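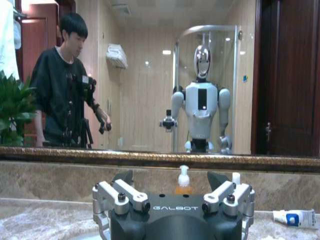

About us

Plernusa began with 2 of us, a rented unit and a great deal of tea, and we're now a team of 14 looking after robots that tidy and restock hotel bathrooms. Our software is called Sideo, and we're very fond of it, though we'd like to tell you about the day it let us down.

In January we were on trial at the Workneh guest house when an arm went on closing its fingers after it had been told to stop. A glass shelf broke and one of our colleagues had a cut hand (she is quite all right, and still with us, we're happy to say!). The fault was ours. A stop command had been left waiting in a queue behind 12 others, and we had tested for it only on the bench, never in a proper bathroom with mirrors and slippery bottles and people squeezing past.

Joyce Waweru, who had joined us from Plalance not long before, took charge of putting it right. Stop commands now skip the queue altogether, grip force is capped in Sideo itself, and no robot works in a room without a colleague close by — even on the easy jobs, even when we're running late.

Joyce still reads every fault report herself, large or small, and hotels we work with are welcome to ask for theirs. Do ring or write if you'd like to come and see us.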